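Wanted: people who doubt what the label says

Call for participants, household cleaning claims panel, spring round

Skokar is looking for 30 people to use ordinary cleaning products at home for six weeks and tell us whether they do what the label promises. We suspect many of them don't. We would like to be proved wrong, and so far we have mostly been disappointed.

You have seen the claims. "Cuts through grease in seconds." "Keeps surfaces cleaner for longer." Longer than what? In our last round we collected 923 claims from bottles, tubs and refill pouches sold in shops in Tramitz and Warnen. Only 81 of them said anything a person could check with a sponge and a clock. The rest were moods.

What you would do

Each week you get one product in a plain bottle with a number on it. You use it on your own sink, stove top or bathroom tile, the way you normally would. Then you fill in a two-page form. We ask how long you scrubbed, whether you had to go over it again, and whether you noticed any difference from plain dish soap and warm water. In at least one week the bottle will hold plain dish soap and water. We won't tell you which week, so please don't write in to ask.

You also keep a short diary, a line or two a day. Past panel members complained about the diary more than anything else. We are keeping it, as what people remember at the end of a week is not worth much. 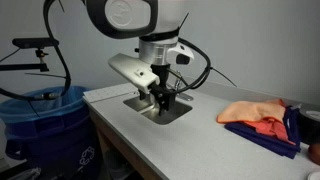 Small steel sink in a light gray countertop.

Who we want

You should be 18 or older, live in or near Tramitz or Warnen, and do a fair share of the cleaning in your home. Renters are welcome. You need a sink you use every day and a stove you cook on at least three times a week.

We don't want experts. We also don't want fans. If you have a favorite brand and would defend it at a party, this panel will only annoy you. People who work for a company that makes or sells cleaning products can't take part, and neither can anyone who lives with them.

If you have asthma, a skin condition or a known allergy to perfumes, please don't apply for this round. The same goes for homes with a child under two.

What you get

We pay $111 at the end, once all six forms and the diary are in. If you drop out halfway you get half, no hard feelings. There are no gift bags or free samples, and you send back whatever is left in the bottles.

Who pays for this

A fair thing to ask, and we would ask it too. The money comes from Surdu, a members' group for shoppers. No maker of any product we test has paid us, and none sees the results before they are printed. You don't have to take our word for it - the funding letter comes with your sign-up pack, and you can read it before you agree to anything.

How to apply

Pick up a form at the Skokar front desk in Tramitz or ask us to mail you one. Tell us what you clean, how often, and one claim on a label that you have never believed. Long answers don't help your chances.

Forms must reach us by the end of March, and the first bottles go out in April. We answer everyone, including the people we turn down, though it may take us until May.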